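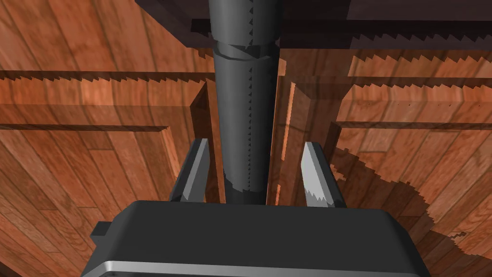
Simulation Services Team, Dervishi Robotics

Home Products Titar Training Support Contact

Titar Simulated Rooms: Frequently Asked Questions

What is Titar?

Titar is a subscription service that gives schools, laboratories and small firms a set of furnished rooms, rendered by computer, in which a robot arm may be driven and tested. All work is done on screen. The subscriber does not need to own a robot in order to begin.

What does a standard subscription include?

Each subscription includes access for two operators, 16 rooms, and the recording tool. Control software for the operator's desk is supplied as a download. Hand controllers are sold separately.

Which views are available to the operator?

The operator may select a view from the gripper or a wider view from the body of the robot. The gripper view turns with the wrist, so walls and furniture will often appear at a steep angle. New operators generally need two or three sessions to become used to this. The wider view is recommended for moving between rooms and for any task that uses both arms. 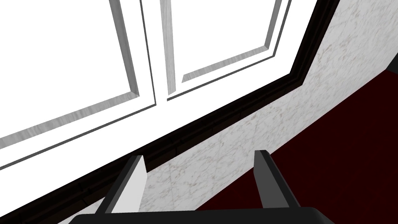 Gripper view toward a window, fingers open.

Can we work on our own computers?

In most cases, yes. A desktop computer with a separate graphics card is required. Subscribers whose computers do not meet this requirement may book time at our office in Biltulden, where three desks are kept for this purpose. Bookings are handled by Elli Kauppinen and should be made at least one week ahead.

Why do some shadows have jagged edges?

Shadow detail is lowered in the standard setting to keep movement smooth. Stepped edges may be seen on posts, rails and other narrow parts, particularly at close range. The high setting reduces the effect but slows the display. The setting has no influence on contact or collision results.

How are picking tasks scored?

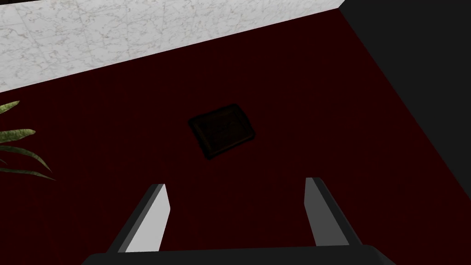
Scoring is based on the final position of the item and on the contacts recorded along the way. A task is marked complete when the item has been lifted, moved and released inside the target area. Small, flat items are the hardest group. A dark square item lying flat on a dark red surface, for instance, offers little contrast and very little height for the fingers to close on, and operators are advised to slow down well before the fingertips reach it. Contacts with walls, plants and furniture are listed in the session report but do not lower the score unless the instructor selects that option.

Is Titar suitable for robots with two arms?

Yes. Two-arm control was added in January and is part of every subscription — there is no extra charge. Each arm may be assigned to a separate operator, or both to one. Instructors who plan to use doors should read the note on handles in the user guide first.

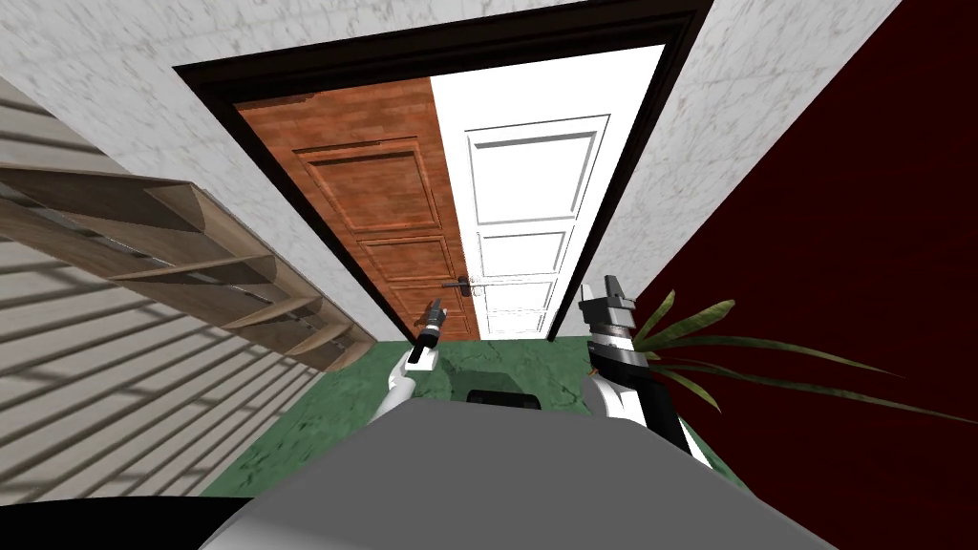
Both arms raised before a doorway, wider view.

What is Milo, and do we need it?

Milo is our optional course for instructors. It is taught by Aatos Niskanen and covers lesson planning, room selection and the reading of session reports. It is not required, although schools that have no robotics teacher are encouraged to enroll one member of staff.

Who owns the recordings?

Recordings belong to the subscriber. We keep a copy only when the subscriber has agreed to this in writing. Requests to remove a copy should be sent to Pirjo Eskola.

May a subscription be canceled early?

A subscription may be canceled at the end of any school term or calendar quarter. Unused desk bookings are refunded in full. Unused Milo places may be transferred but are not refunded.

Page revised 2023-04-19

Contact the Simulation Services Team | © Dervishi Robotics, Biltulden | Back to top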